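Ridura Shared Workshop – Minutes of the November meeting
2022-11-09
By Naomi Ogola

We had 14 people in the room, which is a very good turnout for a night with rain like that, and we started late while everyone found somewhere to hang a coat. Apologies came from the two weavers and from the fellow who does the clocks (his van again). I took the notes, so please blame me for anything I've got backwards and I'll fix it before the December meeting.

1. Last month's minutes

Read out, mostly by me at speed. One correction: I'd put that the big bandsaw was "sold" and it has been lent, for the winter, to the people at Stirkitance. We want it back. Minutes accepted with that change.

2. The tables

This was the long one! The new wooden tops have been on for a month now and I think we're all agreed they're lovely. Such a nice light colour, and the grain running straight down the length makes the whole room feel brighter. The argument is over how to keep them nice. One camp wants an oil finish redone every few months, the other wants a hard clear coat and never to think about it again. I'm in the oil camp and I said so, possibly more than once.

The bill from Zurkden for the tops and fitting came to $2530, delivery included, and it's been paid. That leaves us with a bit less for the winter than we'd hoped, but the heating fund is separate and hasn't been touched.

After a lot of back and forth we settled on this:
- Oil for now, one coat before the holidays, done on a Sunday evening so it can sit overnight with the windows on the latch.
- No glue, paint or solder straight on the wood. There's a stack of old lino offcuts under the sink and you're welcome to cut one to size.
- Mugs go on the side shelf. Yes, all mugs, mine included – I was reminded of the ring I left near the door and I've promised to sand it out myself.
- If the clear-coat people still feel strongly in the spring we'll have another go at it then.

The jeweller asked if we could have one table kept only for small clean work, with a lip around the edge to stop beads and screws rolling off. Everyone liked the idea and then got stuck on which table. She's going to try a clip-on strip of moulding on the window side and report back.

3. Things left out

I brought this up myself and I'm sorry if I sounded cranky. It's the little things that drift across the tables and then live there. This month's worst offenders are the lime-green disc (round, thick, big hole through the middle and a pattern of little holes around that) and the blue tool that looks like a small driver, the one with the short silver tip. I asked around the room and got a lot of shrugging. Somebody thought the disc was part of a sanding kit, somebody else was sure it came off a kid's toy, and the potter said she'd been quietly using it as a rest for her brushes and would be sad to see it go.

We agreed that if neither has been claimed by the December meeting, the disc goes to the potter and the blue one goes in the shared drawer with a bit of tape on the handle.

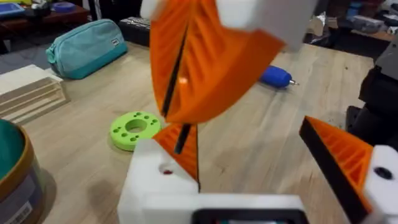 4. The shared drawers

Following on from all that, we talked about the drawers, which have got away from us a bit. The labelling weekend went really well and 127 hand tools now have a number and a place on the wall sheet. Big thanks to everybody who came in and peeled stickers, and especially to whoever brought the lemon slice. The trouble is that the numbers only help if things go back, and the second drawer down is already full of tape measures that belong in the fourth.

A few suggestions came up. Coloured dots as well as numbers, so you can see at a glance that a red one is in with the greens (liked by most). A photo inside each drawer front (liked by some, the printer is out of cyan). Locking the good chisels away, which got quite heated. I'm putting down only that we didn't agree, and that the chisels stay where they are until we do.

Drivers and bits are going to get their own shallow tray near the tables instead of the deep drawer where they all sink to the bottom. I've got an old cutlery tray at home that I think will fit, so I'll bring it in and measure. If it's too wide we'll ask Gruber's for one when the next order goes in.

5. Stools

We own 18 and three of them wobble. We went around and sat on each one, which took longer than it should have and was the most fun part of the evening. The wobbly ones now have string tied around a leg. The chairmaker will take them home one at a time, and asks that you please don't "help" with a nail in the meantime, as he found one last time and wasn't pleased about it.

6. Winter hours

Tuesday nights stay the same. Saturday mornings will start an hour later through the cold months, as the heater takes its time and there's not much joy in gluing anything in a freezing room. Keys as before. If you're last out, please check the back window as well as the front, it swings open if the catch isn't pushed right down.

7. Open evening

We'd like to do another one, probably in December before everyone disappears. Same sort of thing as last year – tables pushed into a long row, bits of everybody's work laid out, something hot to drink on the side shelf (see item 2, on the subject of mugs). The potter and the jeweller have offered to set up. I said I'd do the sign, and this time I'll spell "jewellery" properly.

There was a question over whether we sell things or only show them. Most people would like to sell a little, so each maker brings their own change and looks after their own corner.

8. Any other business

- The dustpan is missing. The brush is here, looking lonely.
- Gruber's have changed their delivery day and will ring first from now on.
- Someone's grey scarf is on the hook by the kettle.
- Can we have better biscuits? Carried without a vote.

Jobs to do before next time
Me: cutlery tray, sign, sanding out the mug ring.
Jeweller: edging strip on the window-side table.
Chairmaker: first of the three stools.
Potter: list of who wants space at the open evening.

We packed up a little after nine.

Recent posts
Minutes of the October meeting
Labelling weekend: what to bring
New table tops are going in
Lending the bandsaw to Stirkitance
Winter heating fund, an update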